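I met the owner of a tiny board game shop in Sarmiento one morning in October, and we ended up talking until lunch (my coffee went cold twice). She designed her first game, Briromel, at night after her kids were in bed.

"I printed 20 copies and thought that was plenty," she told me. Then a local fair cleaned her out!
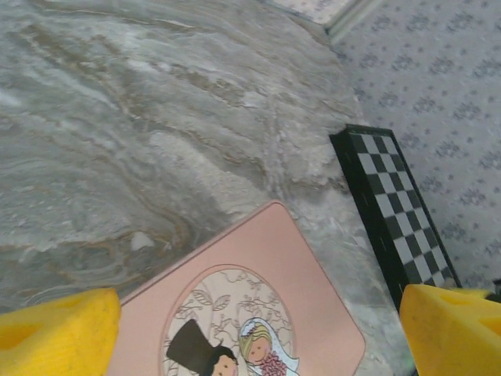 Her sister, listening from behind the counter, put in that the early rules made no sense and the whole family fought over them for weeks.

"She's right," the owner laughed. "I rewrote them 4 times."

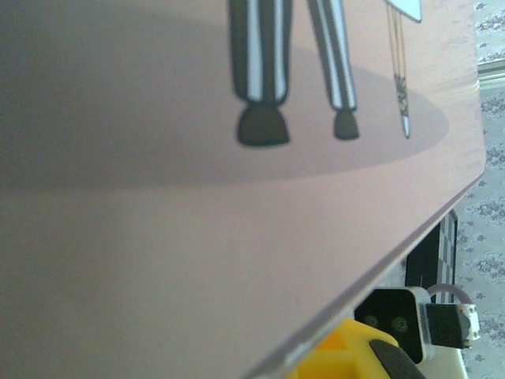 The second run was 300, paid for out of savings, and she packed every one on the living room floor. I asked if she was scared. "Terrified! I kept doing the math in the shower."

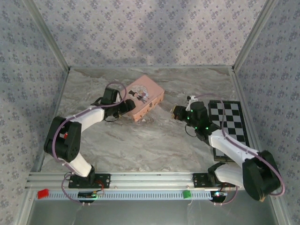 Now she's sold almost 3000, and a store called Domell takes a batch each season. Big offers don't tempt her much, though. Closix wanted to turn it into a phone app and she said no over the phone, while making dinner.
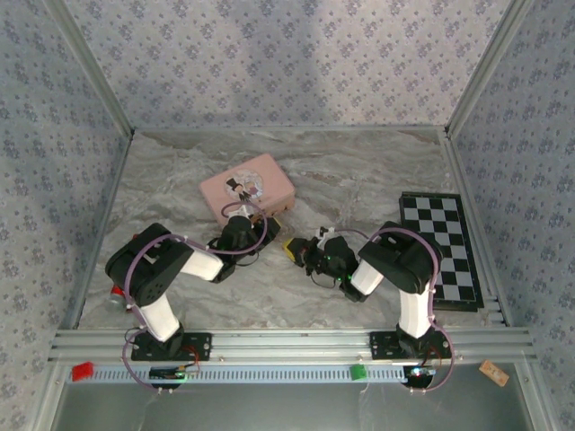
So what's next? A game for two players, she said, something short enough to finish before bedtime. Her kids already want to name it.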